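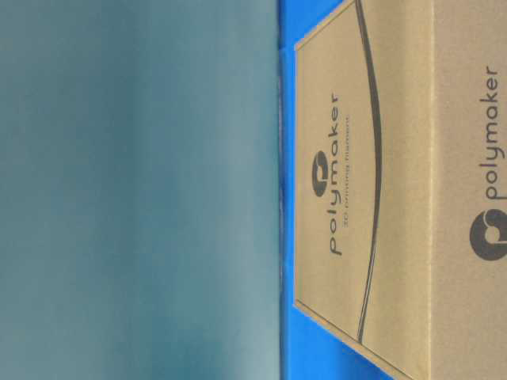
Ruby-Lee Henare wrote under my last post that the Tanabe earbuds had gone quiet on one side after a few months, and asked whether the people who make them would say anything about it. I had a place on the Iltalent open day in May, so I took her question along.

Iltalent builds earbuds and over-ear headphones for several brands, Tanabe and Kovero among them. The plant is on the edge of Traltov, 27 minutes from the main station by bus. There were 17 of us in the group. Phones had to stay in lockers once we went through to the assembly floor.

Gunvor Boström led the tour. We started with the driver line, where the small speaker units are glued and left to cure. She said the line turns out about 3,000 drivers per shift. Each one gets a sweep test before it moves on, and left and right units are paired by how closely their results match.

The listening room was the part I had wanted to see. It has two chairs and a rack of amplifiers, and it is smaller than my kitchen. We each got a few minutes with the new Kovero over-ear model. The bass was fuller than on the old one and the clamp was a little tight over my glasses. Noise canceling handled the recorded train sound well. It did less with the recorded office chatter, and voices still came through.

I asked Ruby-Lee's question there. Boström said the usual cause of one quiet side is wax in the mesh, and that they see it in a lot of the returns. She told us to brush the mesh dry, with the bud facing down, and never to use a wet wipe. If that doesn't help, the driver may have failed and the pair should go back under warranty. The mesh on the Tanabe buds can't be changed by the owner. On the Kovero buds it can.

After that came the hinge test, a machine that opens and folds headbands all day, and then coffee. The shop by the exit had last year's over-ears at 40 percent off. I didn't buy any. The ear pads are a different size from the new ones and I couldn't find out how long spares will be sold.

The bus back leaves from the other side of the road, and the shelter is easy to miss.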